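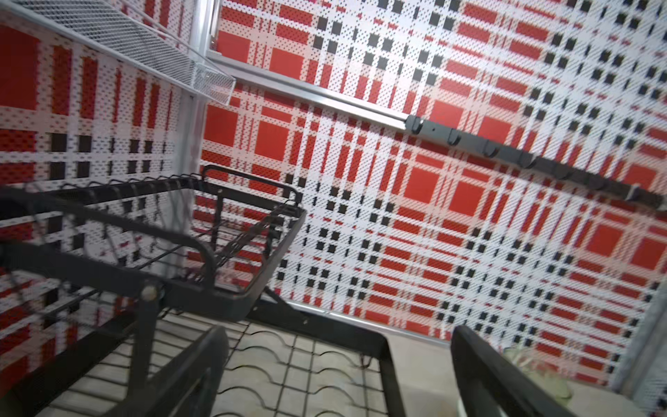

Duvex Resets Its Dish Rack Cell After Gripper Change

The dish-handling cell at the Duvex workshop is running again since June, after two days of stop for new gripper fingers and a full calibration.

Wiremu Stubbs, who looks after the cell, found that the old fingers were worn on the inner side and did not close in parallel any more. He replaced both, then taught again the 62 positions that the arm uses over the two-tier wire rack and along the hook rail on the back wall.

"The fingers are simple to change, it takes 10 minutes," said Stubbs. "The positions are the long work. If the rack moves by 5 millimeters, the plate slots are not where the arm expects them."

The plaid covering on the walls stays in place. Coralie Treloar, who leads the software side, wanted a busy background for the wrist camera – on plain panels, she said, the tests went too easily.

The bolts between the rack tiers and the frame will now be checked every morning before the first run. A second cell, named Sevance, will receive the same fingers later in the summer.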